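Wed 12 July

Slept till eight, bliss! Kittipong rang before I'd even found my slippers, wanting to know if I'm still in for the lake weekend at Bermúdez (yes, obviously, but I am NOT sharing a tent with his snoring again). Then groceries, then the bank, where I stood in line forever to pay the $1,835 for the roof. Ouch. Bukola came over for supper and we ate nearly the whole peach pie, oops.

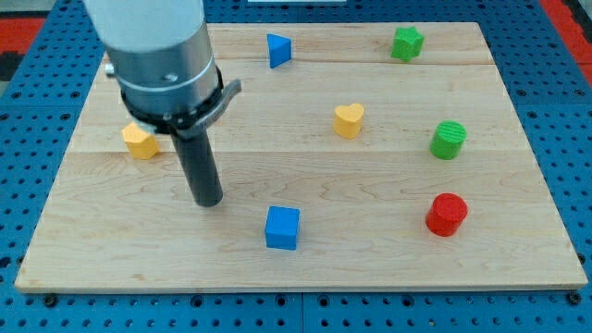
Little blocks on the maple board.

Bed now, it's way too hot to write more.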